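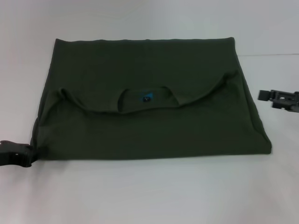 A green T-shirt folded on a white table. The small blue tag is inside the neck.

Why Do We Fold T-Shirts?

A T-shirt is a strange shape. It has a wide middle, two short sleeves and a hole at the top for your head. If you drop it in a drawer, it takes up a lot of room and gets wrinkled. Folding turns that odd shape into something close to a rectangle, and rectangles stack well.

What is the shirt made of?

Many T-shirts are made of knit cloth. Knit cloth is one long thread pulled into rows and rows of tiny loops. The loops can stretch and spring back, so you can pull the shirt over your head without buttons or a zipper.

Look at the neck of a T-shirt you own. The band around the hole often has little up-and-down lines in it. This is called ribbing. Ribbing stretches even more than the rest of the shirt and then pulls itself back in — that is how the neck keeps its shape.

What is the tag for?

The tag inside the neck usually tells you the size. It may also say how to wash the shirt. It has another use too. On most shirts the tag is at the back, so you can find the back of the shirt before you put it on. Some shirts have no tag, and the words are printed on the cloth.

Where do wrinkles come from?

Cotton threads are made of very thin fibers. When the cloth is bent and pressed for a long time, the fibers settle into the bent shape. Water and heat make this happen faster. A shirt left in a warm heap after drying will wrinkle more than one that is folded soon after.

A fold is a bend too, so even a neat shirt can have a line or two when you open it. These are softer than the wrinkles from a heap and often go away while you wear it.

Try it yourself

Lay a clean, dry T-shirt face down on a table. Smooth it with your hands, starting in the middle.
Fold one side in toward the center. Fold the sleeve back so it lies flat.
Do the same with the other side. Now you have a long strip.
Bring the bottom edge up to the neck.
Turn the shirt over. The neck should be on top, where you can see it.

Your first one may be crooked. Thick shirts are harder to keep flat than thin ones, and big shirts may need one more fold to fit your drawer.

Words to know

Fiber: a very thin strand, like a hair
Knit: made of loops of thread
Ribbing: stretchy cloth with raised lines

Written by Wanting Zou. Checked by Shuzhen Xia.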